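Search products
Enter part number or keyword

Bavgate 562 Wrist Module – Product Page and Safety Notice

Posted in April by the Hurnometti product support desk
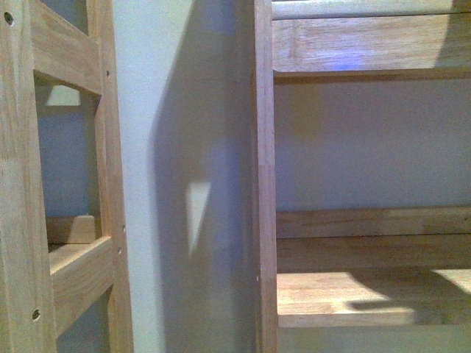 Pale timber units with open shelf and screw holes.

The Bavgate 562 is a replacement wrist module for the Moynihan line of light assembly arms. It handles panel placement and screw driving on timber furniture, with a rated payload of 600 g at full reach. It ships with the flange, cable loom and two spare seals.

Please read the notice below before ordering or fitting.

Safety notice: brake release fault

Modules with firmware 2114 can release the wrist brake while the arm is paused. The fault shows up when the pause button is pressed during a screw cycle and the driver is still under torque. The controller reports the brake as closed, but the wrist is free to rotate and the tool drops under its own weight.

We have had one injury report, a bruised hand, from a workshop fitting rails to bed frames. The operator reached in to clear a screw after pausing the arm. Other customers have reported gouged timber and bent driver bits.

What to do now

Check the firmware number under Settings, Joint 5. If it reads 2114, do not use pause as a safe state. Press the emergency stop and isolate the arm at the wall before anyone puts a hand near the tool. The emergency stop circuit cuts power to the brake coil directly and is not affected.

Firmware 331-B corrects the fault. It can be loaded over the service port with the Tostska utility, and the arm must be re-homed afterwards. After the update, run the brake test with the driver fitted and the work area clear. If the wrist moves at all during the test, tag the arm out and contact us for an exchange module.

Modules showing error E331 have a worn brake disc as well. Updating the firmware will not fix these – they need to come back to us. Freight is covered both ways within Australia.

Ordering

New stock is supplied with the corrected firmware and has a green sticker on the connector cover. Units bought through resellers may be older stock, so check the sticker before fitting. Discs and seals are sold separately under the 562 spares listing.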